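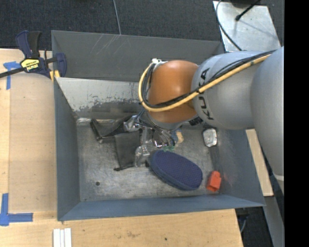
Nurer Adds Robot Picking to Returns Work at Solska Warehouse

SOLSKA, July 2026 – Nurer, which handles returned goods for online stores, has begun using robot arms to sort mixed items at its Solska warehouse. The arms pick small goods out of metal bins one at a time and pass them on for checking. Staff who used to do this work by hand are moving to inspection, repacking and running the robot stations.

The project was carried out with Mustent, a systems integrator that builds picking stations for warehouses and repair centers. Trials began in January with one station. There are now three in use on the day shift.

Returned goods are harder to handle than new stock. They often arrive without their original boxes, and a single bin can hold hard cases, soft pouches, cords and clear plastic items lying on top of one another. At Solska, this meant that people stood at the bins for most of a shift, reaching down and lifting out one piece after another. Reaching and bending were the most common complaints in the company's staff surveys.

Under the new setup, a worker brings a bin to the station, fastens it in place and starts the cycle from a screen. The robot then works through the contents. When it cannot get hold of an item after 2 tries, it leaves that item and goes on to the next. Whatever is left at the end is taken out by hand. Thin, shiny and see-through items are the ones most often left behind, and Mustent is still working on these.

Deciding what happens to a returned item remains a job for people. Inspectors check each piece for damage and missing parts, then mark it for resale, repair or recycling. Nurer said it has no plans to automate this step.

Some 35 people work in returns at the Solska site. No jobs have been cut as part of the project, and hourly pay has stayed the same or gone up for everyone whose duties changed. Eight employees have completed training as station operators. The course covers starting and stopping the arm, clearing a jam, changing gripper parts and reporting faults. Operators are paid at a higher rate than the general sorting grade. A second course will open to all returns staff, including those on part-time contracts.

Work schedules have changed as well. Sorting staff used to stay at one bin line for a full shift. They now switch between inspection, repacking and station duty, with the rotation posted a week ahead. Employees who asked to stay in one job for health or personal reasons have been able to do so.

The first weeks brought some problems. Bins shifted slightly during picking, which caused the arm to miss items near the walls, and the stations were stopped several times a day to reset them. Clamps and position marks on the work surface are now part of the standard setup. Operators also asked for the control screen to be mounted lower and for a clearer signal when a bin is finished. Both changes have been made.

Nurer will review the three stations at the end of the year before deciding whether to install more. A decision on its Türkmen site, where returns are still sorted entirely by hand, will follow that review.

About Nurer
Nurer receives, checks and repacks returned goods for online stores. It runs warehouses at Solska and Türkmen.

About Mustent
Mustent designs and installs robot picking stations and trains the people who operate them.

Media contact
Nurer Press Office, Solska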